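Teaching by hand, and by the seat of the trousers

The operator at Eneck's Hetergate workshop has spent most of February moving fruit between bowls, and would like it known that there is a degree involved.

"Engineering," she says. "My mother tells people I'm in catering."

The job is to show a robot arm how to do a small household task often enough that it can have a go alone. Today it is the pear. 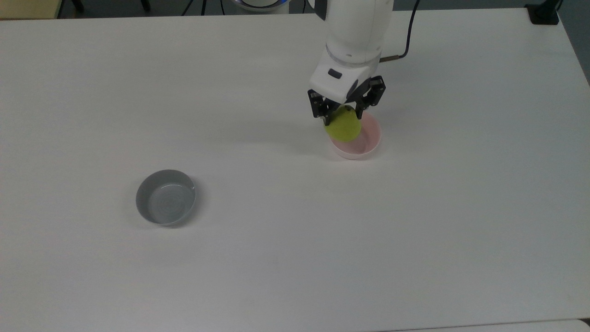
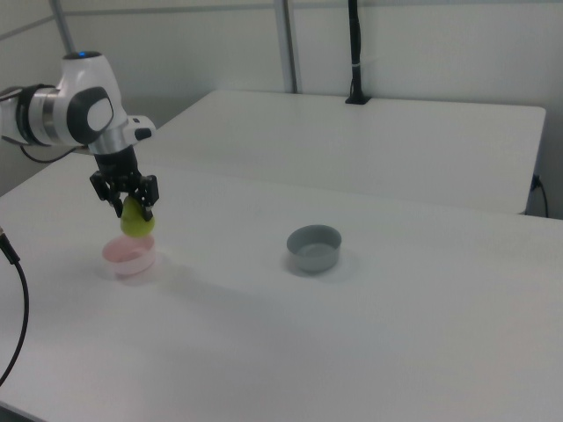 The pear in the gripper at the pink bowl, with the grey bowl empty, in both pictures.

She works the arm from a hand controller a couple of metres away. Squeeze the trigger and the fingers close; move your wrist and the arm moves its own, a fraction later. The delay is small and she says you stop noticing it after a week, apart from when you go home and pour a cup of tea.

"I waited for the kettle to catch up with me. You do get odd."

Before the controller they did it the other way, holding the arm by the wrist and walking it through the motion like a reluctant child at a wedding disco. She liked that method. You could feel when a joint was about to complain. The trouble was that her own hands and sleeves kept turning up in the recordings, and the first version of the Javulham software came to believe that no fruit could be lifted without a cardigan nearby.

A session is 72 demonstrations, with a break after every 11 if she remembers. What surprised her was how bad it is to be good at it. By the fourth day she had found the shortest path between the bowls and was taking it every time. The robot learned that path beautifully. Then a bowl was moved by the width of a thumb, and it set the pear down on the table with great confidence.

"So now I'm told to be a bit worse. Come in from the side. Hesitate. Miss and go back for it. I've never had a job where that was in the notes."

Does she keep the fumbles, then? Most of them. A drop followed by a tidy recovery is worth having, and a drop followed by swearing is worth having with the sound off. What gets thrown away is anything where she changed her mind halfway, as the arm picks up the dithering and keeps it.

The pear is harder than it looks. It is narrow at the top and fat at the bottom, and it swings if you grab it high and hurry. She prefers to close slowly, wait, and lift. Jacobs, the firm that wants the finished system for its kitchens, has asked for bananas next. She has looked at a banana and at the two fingers and is keeping her thoughts to herself.

I was allowed a turn. It took me four attempts to get hold of the thing, and I let go too early on the only one that was going well. She saved the recording.

"That's lovely," she said, typing a label. "We were short of those."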